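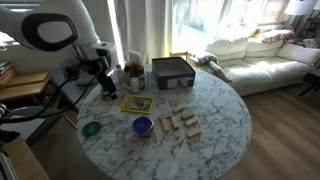 Timo Strobel thinks we all worry too much about fingers. Buy the stiff ones, he told me on the phone before I'd even gotten my coat off, tune your force limit, and stop shopping! I passed that along to Ming-te Wu more or less word for word, and she laughed for a good while.

"Timo says that every time," she said. "Then he calls me up and asks what I'm using."

What she's using, this month anyway, is a pair of grippers she has been swapping back and forth on the same arm. One is from Hirnley, with stiff parallel fingers. The other is from Sikder, and its fingertips give a little when they close. I'd been wanting to talk to her since I heard she was testing them on ordinary household stuff, and we finally sat down on March 6, 2019, with a big pot of tea and (my fault) far too many cookies.

I asked her first why she didn't just use test blocks like everybody else. "I did, for the first 400 grasps," she said. "Both of them looked great. I could have flipped a coin. Then I tried a thin book and I had my comparison in five minutes."

Books, she told me, are where the Sikder falls down. The soft tips ride up over the cover and close on air. The Hirnley gets a corner under the edge if you bring it in low and slow, though you have to trust your height reading, and she didn't for a long time. "I was setting the table height by hand. Every morning! I'd be off by a hair and the fingers would tap the stone and the whole arm would fault." 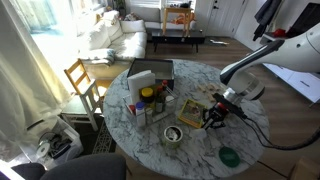 Clutter was the part I really came to ask about, because my own tests always go fine until there are two things next to each other. Ming-te doesn't see it as one problem. A bottle by itself, she said, is easy for either gripper, and you could teach it in an afternoon. Put that same bottle in a packed condiment caddy, with a jar and other bottles for neighbors, and now you're asking whether the fingers can get down between things at all. The Hirnley fingers are narrower, so they win on room. But they're also the ones that knock the neighbors sideways when the approach is a bit off, and the Sikder just sort of squishes past. "So which do you want?" she said. "I want both. I want a Hirnley that's nicer to people."

She does keep score. Each gripper gets 20 tries per object and she writes them up by hand before they go into a spreadsheet. Her goal is 1000 grasps for each one by April, with the same controller settings throughout, and she's firm about that last bit. She threw out a whole batch of 100 after she noticed the speed had been changed between sessions.

The controller is a Grirkby, by the way, and I got an earful about it. She likes how quickly it recovers from a stop. She does not like the menus. "Four screens to change the payload! When you swap grippers as much as I do, that's your whole coffee break." Her other complaint was the cable, which she has rerouted more times than she wants to admit and which still pulls on the wrist when the arm turns all the way over. I have the same trouble with mine at the Citevitz shop, so we spent a good ten minutes on clips and sleeves, and I'll spare you that.

Before I left I asked what she'd tell someone with money for only one of the two. She thought about it through most of a cookie. "If you're picking up round things, Sikder. If there's anything flat on your list, even one thing, Hirnley." And the force limit? "Oh, Timo's right about the force limit. Don't print that."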